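Washing Reds at 60: Notes on Dye Bleed
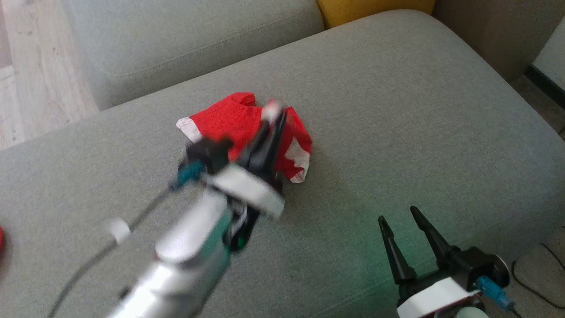
Red knit with white trim, on the gray sofa.

Red cotton with white trim is the hardest thing in an ordinary household wash. The red part wants cool water and a short cycle. The white part shows every trace of grime and wants the opposite. I spent most of September working out how far the two can be pushed in one load, and these are my notes.

First, terms. Bleeding is dye leaving the fabric and going into the water. Staining is that dye settling on something else. Crocking is dye transferred by rubbing, with or without water. People use "running" for all three, but the fixes differ. A garment can bleed for several washes and never stain anything, provided the water volume is high and the load comes out promptly. The reverse also happens: a small bleed, left in a damp drum overnight, will mark a white hem for good.

Most red cotton is colored with reactive dye. The dye bonds to the fiber, and what bleeds is mainly the portion that never bonded and was not rinsed out at the factory. It is finite. Direct dyes are another matter. They hold on weakly and will keep giving up color for the life of the garment, a little faster in hot water. The care label does not say which one you have.

The test I use takes 14 minutes. Wet an inside seam with hot tap water and one drop of detergent, press it between two pieces of white cotton under a jar, and wait. Clean cotton means it can go in with colors. Pale pink means wash alone and test again. Strong pink after four separate washes means direct dye, or a poor rinse at the mill, and I stop trying to mix it.

Temperature. My machine is an old Nijs front loader with a dial marked in Celsius, so the 60 in the title is 140 on an American machine. Anything that passed the seam test came through a 60 cycle with white cotton and left no color I could find. Anything that failed it left a tint at 60 and usually a fainter one at 40. Hendrik Mulder, who comments here often, asked whether 30 is always safe. It is safer. Unbonded dye dissolves in cool water too, only more slowly.

Water volume matters more than I expected. The eco setting on the Nijs uses so little that loose dye stays concentrated through the first rinse. Adding 2 extra rinses made a larger difference than dropping the temperature by ten degrees – I did not anticipate that and repeated it to be sure.

Vinegar and salt. Neither sets a reactive dye in a finished garment. Salt is used in the dye bath to drive dye onto the fiber, and the alkali is what fixes it. Pouring a cup of salt into a home wash does neither job.

Color catcher sheets work, within limits. They hold a certain amount of dye and then they are full. For a first wash I use two.

If a white trim has already gone pink, keep it wet and keep it out of the dryer. Soak it in oxygen bleach at the warmest temperature the label allows, and check every hour. Marijke Dekker reports good results after an overnight soak. I have had two successes and one failure, the failure being a towel that had been tumble dried first.

Next I want to repeat the seam test in softened water. The supply in Asville is hard, and Timo Hamann has offered the use of his laundry room, which has a softener.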